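Kostell Taproom, my opening checks for the bar and kitchen (April)

Right, I did these before the Sunday lunch lot came in, so excuse the scribbles.

Beer lines flushed: YES. The Grusus pale is still pouring foamy though, I lost nearly a pint getting it clear!
Cellar temperature: OK, but I'd like a second thermometer down there.
Glasswasher: PASS. Rinse reads 80 on the dial, same as last time.
Fryer oil: FAIL. Dark and smelly, change it before happy hour (wings are half price, it'll get hammered).
Fire exit by the patio: OK once I'd shifted 3 empty kegs. Please stop stacking them there.
Bar stools: 5 wobbly ones, tagged with tape. Kivmont have the spare feet, I'll ring them.
Capacity sign: says 100, still readable, corner peeling.
Bowls and mugs: PASS, no chips that I could find.

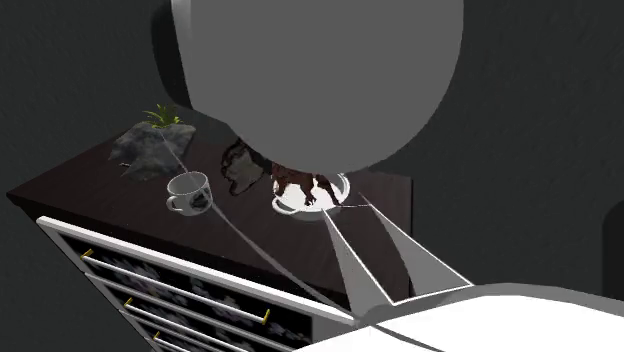 White bowl on a dark wooden dresser.

First aid box: plasters low again, blue ones please.
Allergen folder: missing the new Gunawan dips. I've printed the sheet but the laminator's jammed, so it's in a plastic wallet for now.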